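Pikby Opens Shared Craft Room in Foltudholm
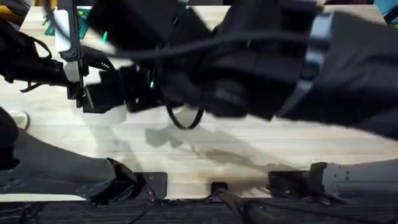 FOLTUDHOLM, Mar 31, 2022 – Pikby, a supplier of paper and fabric craft goods, has opened a shared workroom above its store on Clirnau Street. The room seats 30 people and is open to store members and to local clubs by booking. Work is done on pale wooden tabletops, and a green cutting mat with a printed grid is kept out for measuring and trimming. Members may bring their own knives and rulers or borrow them at the desk.

The room replaces the 2 small benches Pikby used to set up at the back of the sales floor. Those were often full on weekends, and larger pieces could not be laid flat.

Members can book up to 5 hours per visit. Beginner sessions in card making, bookbinding and pattern cutting will start in September, with 80 places in the first term. Materials for the sessions will come from Tse, Pikby's own line of papers and cloth.

Bookings are taken in the store and on the Pikby website. Club rates are available on request.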